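How to budget for a two-armed robot cell without fooling yourself
Keegan Mudgway
April 2020

Start with the quote, then assume it covers the arms and very little else. When we priced our first cell at Vedbridge, the supplier's sheet had one big number at the top and a short line reading "accessories as required". That line is where the money goes.

Step 1. Write down the task before you ring anyone. Ours was handling shoes, which sounds easy until you try to grip one. A salesman will happily show you a block being picked up all day long. Ask for your own goods on the table and send them a box of the awkward ones.

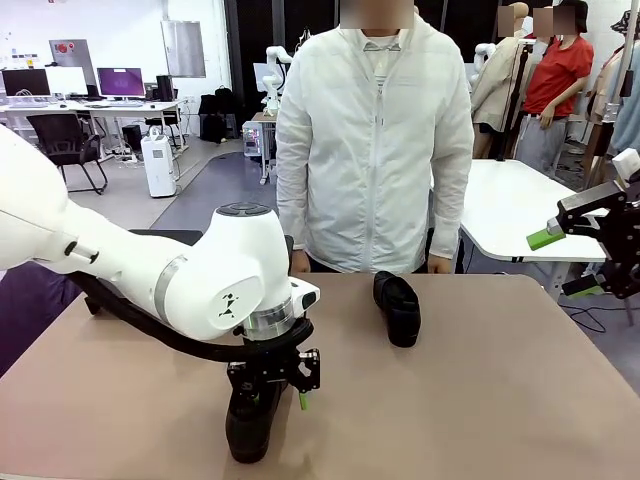 Step 2. Price the grippers separately, one for each arm, with spares. Kotska quoted us 800 for a set of replacement finger pads and fittings, and I still think that's steep for what you get. Soft pads wear. Put in 3 sets for the first year and be pleased if any are left over.

Step 3. Measure the floor. The arm's reach on the data sheet tells you nothing of where the desk, the computers and the boxes will go, and you want room for a person to stand at the far side of the table. Draw it at full size with tape. I have yet to see a brochure that shows the cables.

Step 4. Ask about delivery in writing. Wuisan told us 28 days and took 34, and the fitter had been booked for day 29. We paid for him twice.

Step 5. Be wary of vision packages. Lokar wanted to sell us a camera for every wrist plus a yearly licence. A close view is handy when the work has straps, buckles or dark cloth in it - but ask to try it on your own black items, under your own lights, before you sign.
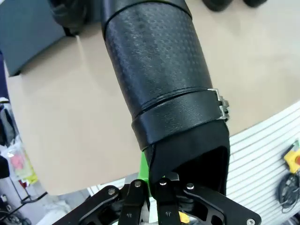

Page last changed: October, prices in step 2 checked

Step 6. Cost the stop buttons and the guarding as their own line. Some firms call them standard and then bill for the fitting. Get the word "included" on paper, with the number of buttons beside it.

Step 7. Set aside staff time. Somebody has to lay out the goods, reset the table and write down what went wrong. If the supplier's payback sum has no wages in it, throw the sum away and do your own - it will look worse, and you should take that one to your boss.

Leasing may suit you if the task is likely to change. Read the return terms first, mainly the part about who pays for the crate.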